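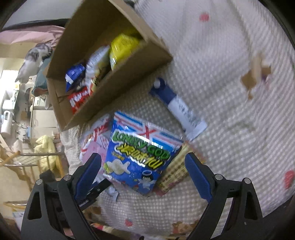 A blue Lonely God snack bag between two other packages.

The case against the two-way contract, as it is usually made, is about money. Players on it earn less, the argument goes, and so they're being used. I think the money is the smaller problem. The larger one is the day count, and what it does to a rotation in the last weeks of a season.

Take the Kudari roster. Ayantu Lencho signed in October as a two-way guard and was expected to sit at the far end of the bench when she was with the senior club at all. By midseason she was the second guard off it. Her minutes came mostly against reserve units, and the lineups she played in defended well, mainly on account of her work getting over screens. None of this was in the plan. The plan had her at Burus, the affiliate, running the offense and learning to shoot off the catch.

A two-way player in this league may spend a fixed number of days with the senior club. Travel days count. Practice days count. A day on which she dresses and does not play counts exactly as much as a day on which she plays the whole fourth quarter. Kudari carried Lencho on a long road trip when two wings were hurt, used her for 8 minutes in total, and burned days it would badly want later.

The result is that a coach who has found a useful player has to ration her by the calendar. Kudari now sends Lencho back to Burus between home games, which saves days but costs her the practices where coverages are installed. She returns for the game and guards the pick-and-roll from a film session. Against Orkodau this month she went under twice on a shooter the rest of the team was chasing over. I don't put that on her. She wasn't in the building when the coverage changed.

The usual answer is that the club can convert the deal to a standard one. It can, if it has a roster spot. Kudari does not, and opening one means paying out a veteran. Tesfamariam had the same choice last season and let its player sit out the final stretch, which was the cheaper decision and a defensible one under the rules as written.

I would change the unit. Count games dressed, and leave practice and travel out of it. A limit of some 100 days could become a smaller number of games with little change in cost, and the affiliate would still get its share of the player's season. Clubs would stop hiding a guard from her own team's practices to save a line on a spreadsheet.

There is an objection from the affiliates, and it's a fair one. If practice is free, senior clubs will keep their two-way players all week and send them down only for games. Burus would be running sets with a point guard it had not seen since the last tipoff. A cap on consecutive practice days - I'd start at 5 - would deal with most of that, though it would need an exemption for long road trips.

The playoff rule should stay as it is for now. A player on a two-way deal is ineligible, and a club that wants her in the postseason should have to commit to her. My complaint is with the months before that.

29 March 2018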